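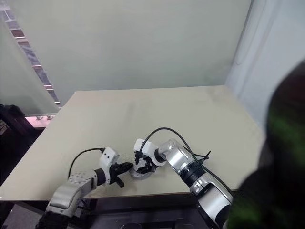 Diarmuid Ó Néill wrote in to object to the June page on table finishes: hardwax oil on a surface that gets wiped every day is a mistake, he says, and water-based polyurethane in three coats will outlast it with no upkeep at all. On the second point he is correct. On the first, it depends on whether the owner will repair a small patch or would sooner sand the whole top every few years. Both methods are given below, with the cleaning notes that were left out last time.

## Before any finish

Sand bare wood to 120 grit, vacuum, then sand to 150. Stop there for oil. For polyurethane go to 180. Finer grits close the surface and the first coat has less to hold on to.

Wipe with a damp cloth and let the grain rise. Leave it overnight. Knock it back by hand with the last grit used, two or three light passes along the grain, no more.

Old wax has to come off completely. Mineral spirits on a white rag, turned often, until the rag comes up clean. Silicone from spray polish is harder. It shows up as small round craters in the first coat, and by that stage the choices are sanding back or a thin coat of dewaxed shellac as a barrier.

## Hardwax oil

- Stir from the bottom of the can. The solids settle.
- Apply very thin, with a white pad or a short-nap cloth.
- Wait 10 to 15 minutes, then buff off everything that will come off.
- Second coat after 12 hours at room temperature, thinner than the first.
- Light use after two days. No standing water for two weeks.

A sticky top after 24 hours means too much was left on. Rub it with a pad dampened with fresh oil, then buff dry. Adding a coat makes it worse.

**Rags.** Oil-soaked rags can heat up and catch fire on their own. Lay them flat outdoors, one layer, away from anything that burns, until they are stiff. Or soak them in water and keep them in a lidded metal can until disposal. Do not ball them up in the trash.

## Water-based polyurethane

Use a synthetic brush or a foam pad. Natural bristle swells and leaves tracks. Work from one end to the other with a wet edge and do not go back over a section once it starts to pull.

Sand lightly with 320 between coats. Let each coat dry for at least the time on the label, and longer in a damp basement. Full hardness takes weeks. Keep rubber feet, vinyl placemats and taped-down cable covers off it until then, as they can print into a soft film.

## Daily cleaning

One teaspoon of plain dish soap to a quart of warm water, cloth wrung out hard, then a dry cloth. That is enough for either finish.

Do not use:

- vinegar on oiled wood
- ammonia glass cleaner on either
- melamine sponges, which are a fine abrasive and will leave a dull spot on a satin top
- steam

## Rings and scratches

White rings are moisture trapped in the finish. Many fade in a day or two. If not, on oil, rub with a drop of the same oil on a gray pad, along the grain, and buff. On polyurethane, try a hair dryer on low, kept moving, a hand's width away. Black rings are in the wood itself and need oxalic acid or sanding.

For a scratch in oil, sand the spot with 220, feather the edge, re-oil. For a scratch in polyurethane, a spot repair nearly always shows. Leave it or recoat the full top.

## Wobble

Check the floor first by turning the table 90 degrees. If the wobble stays with the same leg, it is the table. Tighten the corner bolts with the top upside down on a blanket, all of them by a quarter turn, then again in the same order. Chibuzor Usman adds that a stripped hanger bolt can be reset with epoxy in the old hole, provided the hole is cleaned out with a drill bit of the same size and the bolt is waxed above the glue line.

Felt pads over a gap of more than 1/8 inch compress in a few months. Use a screw-in leveling foot.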